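Hand-held gripper stations, folding work - walk-round checklist, June
Ackroyd building, upstairs benches
Checked by: Mererid Gronow and Roy Crabtree
Copy to: Shirley Bellamy

1. Table surface clean and clear of tools - OK
Comment: Really pleased with this one. Last time we found tape residue on two benches and it's all gone.

2. Finger pads firmly seated, no lifting corners - OK
Comment: Press with a thumb at both ends before every session. Lamduan Noiphan's team does this without being asked now, and it's great to see!

3. Screws at the finger mounts snug - FOLLOW UP
Comment: One was a quarter turn loose on station 4. Tightened on the spot. Please add it to the morning sheet.

4. Cables behind the table kept out of walking space - OK
Comment: Keep slack on the far side, never across the operator's side. A cable you can hook with a foot is a fail, even if it has power off.

5. Pinch points - OK, with a note
Comment: Free hand stays off the cloth while the fingers are closing. Most people get this right on shirts and then forget on pants, where it's so tempting to straighten a leg by hand. Open the fingers fully, back away, then fix the cloth.
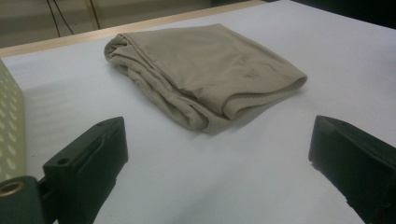

The same goes for resetting between folds. Set the tool down in its rest first, then shake out the garment with both hands. It adds almost 10 seconds and saves a lot of sore knuckles.

6. Garments checked for pins, tags and full pockets - FOLLOW UP
Comment: A coin turned up in a back pocket from the Plullden batch. Carol Lockwood will put a tray by the intake shelf.

7. Breaks taken - OK
Comment: The rule is 5 minutes off after 12 garments, and switch hands if you can. The Zendine grips are lighter than the old ones, but wrists still get tired!

8. Stop word known by everyone at the bench - OK
Comment: Asked four people, got four quick answers. Love it.

9. Log sheet filled in and signed - NOT DONE on station 2
Comment: Initials missing for the afternoon. Roy to chase.

Next walk-round: same route, starting with items 3 and 6.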